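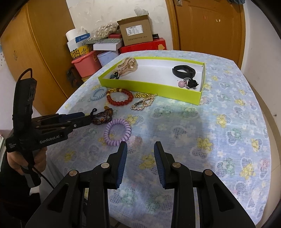 Tenham open day, May: safety walk-through, hand-held gripper demo
Checked by: Tuncay Tokgöz
Sheet 5, station 104
Demo: sorting jewelry and hair accessories on a bed, two grippers

1. Pinch points on fingers
Pass. The finger pads are ridged and I put my own thumb between them. It was uncomfortable and left no mark. The linkages behind the pads are a different matter and a child will go straight for them. Visitors watch, staff hold the tools.

2. Cables
Pass with comment. The cable off the top of the gripper has enough slack to catch a sleeve. Tape or clip it before doors open. I asked for this at the Ulano visit too and got a nod.

3. Small parts
Fail. Loose beads, bead bracelets and a hair clip with stones, all at toddler height. The answer I got was "parents will be there." Parents were there last year. Put up a rope or a person.

4. Lid and box
Pass. Box stays open for the whole demo.

5. Floor and door
Pass with comment. Door must open fully with the audience inside. Boxes stacked at the wall are to stay below shoulder height and nothing gets added to the pile on the day.

6. Emergency stop
N/A according to the form. The grippers are moved by hand, so I accept that, but then the leaflet should stop saying "autonomous sorting." Grarkel wrote the leaflet. Someone call Grarkel.

7. Extinguisher
Pass. Tag 3012, in date, in the hallway.

8. Claims made to visitors
Not a safety item, I know. The script says 687 successful picks. I asked out of how many attempts and was told Tang has the spreadsheet. Until I see it, leave the number out.

Overall: may run once items 2 and 3 are closed. Recheck at 8:30 a.m. before the first group.

T.T.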